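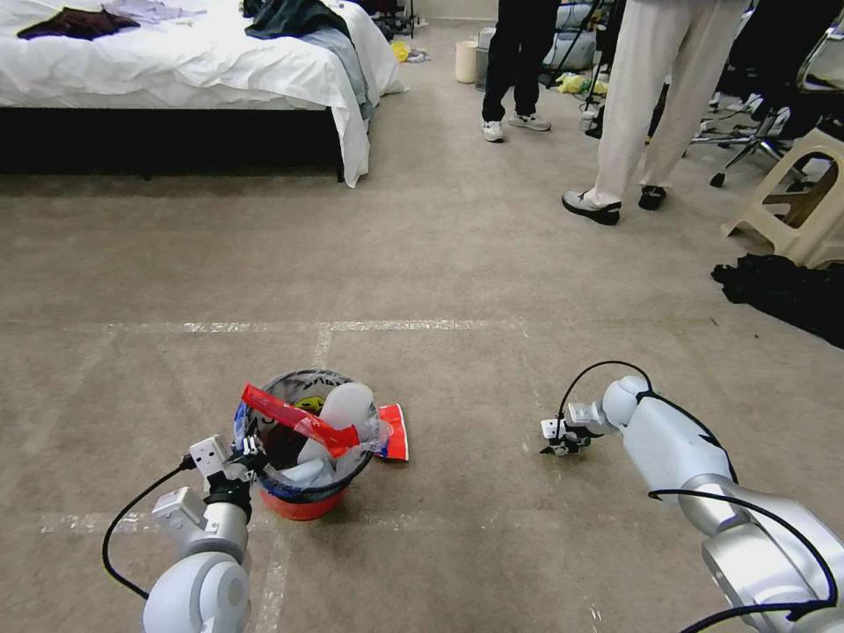
The bag that comes home with the groceries has a second career in most bedrooms. It goes into the wastebasket, gets folded over the rim, and stays there until somebody can't press the trash down any further.

Annapurna Sundaram thinks that last part is where people go wrong. She has cleaned apartments in Brolenstead for 10 years, many of them rented furnished to students, and she starts every bedroom with the wastebasket.

"If the basket is full, people put the next wrapper on the nightstand," she says. "Then the nightstand is full. I empty the basket first and the room gets easier."

A bedroom basket fills up differently from a kitchen can. There is little food in it and not much weight. It holds wrappers, plastic and tissues, all of it bulky, and a long strip of packaging will spring back over the top however often it is pushed down. Sundaram doesn't push. She lifts the edge of the bag on two sides, pulls it free of the rim and shakes it once so the contents drop. Anything hanging over the side goes in before she ties it.

Printed store bags are fine as liners, she says, but check the bottom seam for holes. A bag should be tall enough to fold over the rim by a hand's width. If it slips, a wide rubber band around the outside will hold it.

Clothes come next. Nivaldo Macedo manages 59 furnished rooms in the Pindamora building and walks through each one between tenants. He sees the same thing in most of them: clean clothes and worn clothes together on top of the duvet, usually near the foot, with something sliding toward the floor.

His advice is to sort them where they lie. Worn things go straight into a hamper, and the rest is folded on the bed and put away before the duvet is straightened. White bedding shows lint from dark clothes, so he keeps a lint roller on his cart.

The floor is last. Macedo vacuums carpet only after the baskets are emptied and relined, working from the far wall to the door. An ordinary bedroom takes him around 10 minutes.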